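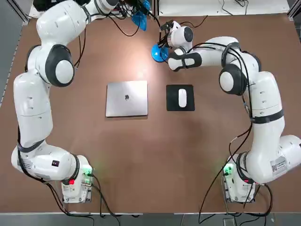 Cledness Health Network Opens Salt Reduction Program

The Cledness Health Network has opened enrollment for a free program to help adults eat less salt. The program runs for 24 weeks and has places for 300 residents.

Participants will meet with a dietitian once a month, keep a food diary and learn to compare sodium figures on packaged soups, breads and sauces. Blood pressure will be checked at the first and last visits.

A pilot that began in February enrolled 190 people. "Many of them had never looked at the sodium line on a label," said Evdokia Papadakis, director of nutrition services.

Adults who take blood pressure medicine should speak with their doctor before enrolling. Forms are available at the Griltitz Street clinic.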